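# Two-arm hanger task: planner and control report (draft 3)

Kausar Tarar, Tímea Szénási. Module: Robot Software Project. Supervisor copy, marked version goes to Murgate office by Tuesday.

## What we set out to do

Get a two-arm robot to put soft clothes on a wire hanger using our own planner (we called it Bumeron) on top of the lab's existing control layer, Muto. Muto does joint control, gripper open/close, safety stops. We didn't touch any of that. Our bit is deciding which arm does what and when, plus the garment detector and the logging tool.

Scope shrank in March. Folding dropped. Only hanging now.

## Software, short version

- **Detector** — colour mask first, then a small network which guesses corners and waistband. Trained on 1,275 labelled frames, all labelled by the two of us.
- **Task planner** — state machine. States are FIND, SPREAD, PICK_HANGER, THREAD, LIFT, RACK. Kausar wanted a behaviour tree, we ran out of time.
- **Arm scheduler** — stops both arms asking for the same bit of table. Simple lock per table zone.
- **Logger** — writes every state change with the camera frame next to it. Best thing we made, should of done it in week one.

Muto takes a new target every 100 ms. Bumeron is slower than that, so it sends short paths and Muto plays them out. If the planner misses its slot the arm holds still. This looked like crashing until we added a WAITING message to the screen.

## Two states in detail

SPREAD works on one garment corner at a time. One gripper pinches, the other has to stay open and clear of the cloth, and the scheduler enforces that. LIFT is the opposite, both grippers closed and both arms locked to one shared path so the distance between them stays fixed.

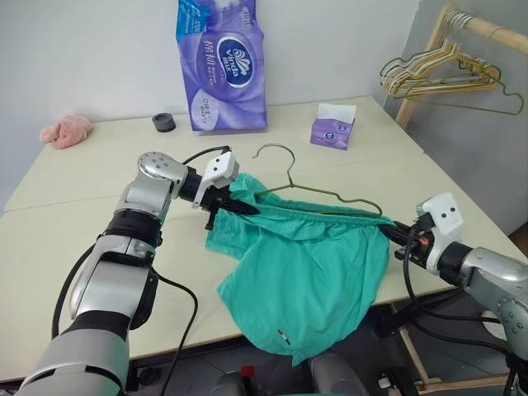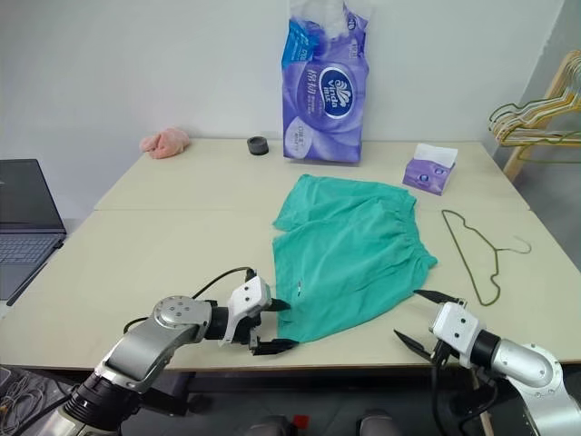 ## Problems

**Corner guesses on crumpled cloth.** Detector is fine when the shorts are near flat. When a leg is folded under, it puts the corner in the middle of the fabric and the gripper goes for nothing. Fix was to ask for a second guess from the next frame and only move if they agree. Crude but helps.

**Thin hangers.** Wire hanger barely shows in the depth data. We gave up on depth for it and use colour edges plus the known table height. Breaks if the hanger is not lying flat. Hangers bunched up on the rack are hopeless, the edges all run together, so PICK_HANGER only looks on the table.

**Shared path drift.** In LIFT each arm was timing itself from its own clock. Small gap at first, then the cloth gets pulled tight. Now the left arm is leader and the right one follows its timestamps. Tímea found this from the logs, took her most of a weekend.

**Purple things.** Tissue packet at the back of the table got picked up by the colour mask under the evening lights — classed as garment. Mask now ignores the back strip of the table. Not a proper fix, we know.

## Testing

2 kinds of test. Replay: run Bumeron on saved logs with no robot and check the states come out the same. 300 replay cases in the set, takes a few minutes, runs before every merge. Live: full run on the robot, one person on the stop button, the other reading the log.

Replay caught most of the silly bugs (wrong arm name, lock not released). It cant catch anything to do with how cloth moves. THREAD is the state we trust least and it has the fewest tests, which is the wrong way round.

Live results table is in Appendix B, still to be tidied up. Chowdhury cluster was used for training only.

## Still to do

- [ ] Release zone locks when a state times out (currently needs a restart)
- [ ] Write up leader/follower timing properly, with the plot
- [ ] Config file instead of numbers in the code
- [ ] Retry limit on SPREAD, it will go round for ever
- [x] Logger readme
- [ ] Check references — two of them are the same paper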